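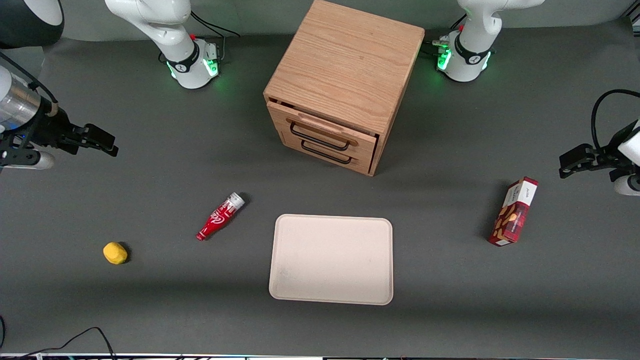 I took the notes again (Zoltán Kerekes had the pen last time, and we still can't read it), so blame me for anything missing. First up was the equipment budget, which has to go to Marulanda before the end of July. We all agreed the two-arm bench is the thing worth spending on. Zoltán wants a second one just like it at Grutham, same pair of white arms, same black two-finger grippers, same dark gray top. I said fine by me, but let's price the small stuff too! The oak cabinet with the two drawers is a good test piece, and the black bar handles give a gripper something to go after, so I'd like spares of exactly that model before the shop stops carrying it.

**Grippers**

Calik sent two quotes, one for parallel grippers and one for a softer-fingered kind. The soft ones cost more and the lead time is 16 weeks, which got a groan from everybody. Zoltán still likes them for sponges and cardboard boxes. I'd hold off until we've borrowed a pair and tried them on our own stuff. We went back and forth on this way too long (sorry!) and settled on asking Calik for a loaner.

**Cables**

My pet topic. I asked for money for proper cable guides on the new bench and a few clips for the old one. Zoltán thinks tape is fine. Tape is not fine. I got my clips, and he got to say for the record that he'd rather have a better lamp. The lamp goes on the list too, below the clips.

**Loltside**

They'd like to share the second bench with us and pay part of the service contract. Nice idea, and I'm all for it, but we need to know who books it and who pays when a finger pad wears out. Zoltán will call them and get something in writing. If they want it at their place and not at Grutham, we'd have to talk about floor space all over again.

**Props**

Short one. I asked for a standing budget for groceries and household bits so I can quit turning in receipts for one bottle of soda at a time. Approved, hooray.

**To do**

- Me: finish the budget sheet, add cabinet spares, clips and the lamp
- Zoltán: loaner request to Calik, call to Loltside
- Both of us: read Marulanda's form before filling it in this time

Next meeting is at 11, same room.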